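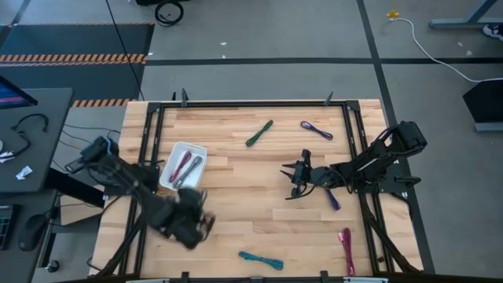 MEMBER SERVICES

Changes to the Shared Workspace and Equipment Loan Program

2022-02-06

The Skolora Center for Applied Crafts and Technology has completed its review of the shared workspace and equipment loan program. The revised terms were approved by the governing board and take effect at the start of the spring session. Members who hold a current agreement will keep their present terms until that agreement expires, after which the new terms will apply.

The review began in November, when members were invited to comment on booking, storage, fees and the condition of loaned equipment. The Center received 55 written responses. Most came from members who use the building in the evening, and a large share of them dealt with the booking system. The Center thanks all who took part. A summary of the responses is available at the front office on request.

Booking periods

Worktables and benches in the Fülöp Building may now be reserved up to 23 days in advance. The previous limit was two weeks. A single reservation may not run longer than four hours unless the member has a project agreement on file. Reservations that are not claimed within the first half hour will be released to the waiting list.

Members with a project agreement may continue to leave work in place between sessions, provided that the agreement number is posted at the station. Stations held in this way are marked on the floor plan, which is updated each morning and posted inside the east entrance. Please do not move, cover or unplug anything at a marked station. Questions about a marked station should go to the front office and should not be left as notes on the work itself.

Storage

Locker rentals will be renewed once a year in place of the present quarterly schedule. The annual charge is $70 for a standard locker. Members who paid for a quarter that extends past the start of the spring session will receive a credit for the unused portion. The credit will appear on the next statement and no application is needed.

Open shelving along the north corridor will be withdrawn from general use. Items on these shelves should be labeled with the owner's name and member number and collected before the session begins. Unlabeled items will be moved to the Sellalard Street annex - not the main storeroom - and held there for one month.

Equipment loans

The loan catalog has been moved to Folus, the same system already used for class registration. Members may sign in with their existing user name and password. Paper loan slips will be accepted through the end of the current session but will not be reprinted.

Hand tools, measuring equipment and portable lighting may be borrowed for up to one week. Larger items remain available for use inside the building only. Equipment should be returned to the loan counter during staffed hours. Items left outside the counter after closing will be treated as still on loan, and the usual late charges will apply.

Orientation sessions

All members are asked to attend a short orientation before making their first reservation under the revised terms. Sessions will be held in the ground floor meeting room and will cover the booking system, loan procedures and building safety. Members who completed an orientation in the past year need only read and sign the updated workspace policy.

Guests may be brought to an orientation but may not use the workspace until they hold a membership or a day pass. Day pass rates have not changed.

Copies of the full policy may be obtained from the front office or downloaded from the member pages in Folus. Written comments on the new terms will be accepted throughout the spring session and will be placed before the board at its summer meeting.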